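Ticket 151: Rental flat, ring circuit trips at breakfast
Status: Closed, pending January
Opened by: tenant, Tristau Court, flat 3
Handled by: Unai Manzano, Odetti Lettings, maintenance desk

Problem as reported

"The electrics go off whenever we have toast." Further down the same form, in capitals: "ALSO THE INTERNET." Under "How urgent is this?" the tenant has ticked all four boxes, including "Not urgent".

First reply

Asked the tenant to unplug everything in the kitchen, reset the switch and plug things back in one at a time, leaving a few minutes between each. Asked them to write down what tripped it.

Tenant's answer came back the same evening: "Everything did." Asked whether that meant each thing on its own, or all of it together. Tenant said they had got bored after the kettle and put the rest in at once.

Second reply

Sent the list again, shorter. Pointed out that the kettle, the toaster and an oven on the worktop all heat things up for a living and are not shy about it. Asked which socket each was using. Tenant replied that they were using "the good one".

The good one is a double socket with a Privix extension lead in it, and a second Privix extension lead in that. The label on the first lead is in very small print, and I have now read it aloud over the phone twice. Tenant agreed that the label existed.

Visit 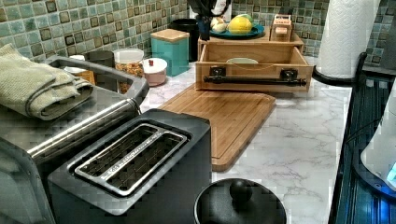
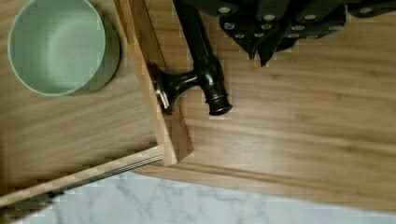
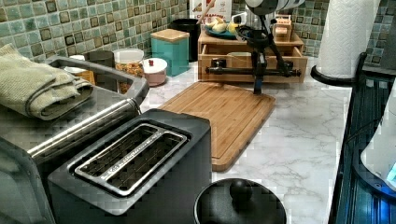 Tristau Court, 12/20/21

Arrived mid-morning. Tenant had kindly left everything switched on so that I could "see it happen". It did not happen. Made toast. Made more toast. Ran the kettle twice and had a cup of tea out of it, entered here as testing.

Went to the cupboard in the hall to look at the board. The switches are labelled in biro by someone with a private filing system. The kitchen sockets are marked "K", the lights are marked "L", and there is one marked "Miranda". Tenant does not know a Miranda. Turned Miranda off and the router went quiet, along with the washing machine and the socket behind the sofa. Turned Miranda back on.

That dealt with the capitals. The router was on an old adaptor that wobbled in its socket, and every time the washing machine reached its spin the adaptor gave up. Put the router straight into the wall. It has stayed up since, and I would like the tenant's last four emails on the subject to be considered answered.

Back to the tripping. With the kettle, toaster and worktop oven all going through the one lead, the plug was warm enough that I took it out. Still no trip. Then the tenant mentioned that the iron is usually on as well. The iron had not come up before. The iron lives in the bedroom and visits the kitchen on work mornings, where it goes in the second lead. Plugged in the iron. Off went K, and the fridge with it.

Tried the iron by itself in the bedroom. Off went the bedroom. Tried it in the hall. By then I was fairly sure. The flex is worn through where it meets the body, and has been mended with parcel tape.

What I did

Cut the plug off the iron. Tenant was sorry to see it go, having had it since college.
Took away both extension leads. Tenant asked for one back. I said no.
Relabelled the board. Miranda is now "Washing machine, router, sofa". I left the old name underneath in brackets, in case she turns up.
Checked the kitchen sockets with the tester. All fine, no burn marks, one loose faceplate screw tightened.

Costs

Tenant asked whether the landlord would pay for a new iron. Put this to the landlord, who reminded me that he spent 4,000 on the kitchen and did not expect to be asked about ironing. He has offered 50 towards "something sensible". Passed this on word for word.

Follow-up

Extra double socket asked for on the window side, so that the kettle can live apart from the rest. Electrician booked for January. Until then: one hot thing at a time in the kitchen, straight into the wall.

Tenant's last message reads, "All good now thanks, but the doorbell has stopped." Have opened a new ticket for the doorbell. Have not yet asked what it is plugged into.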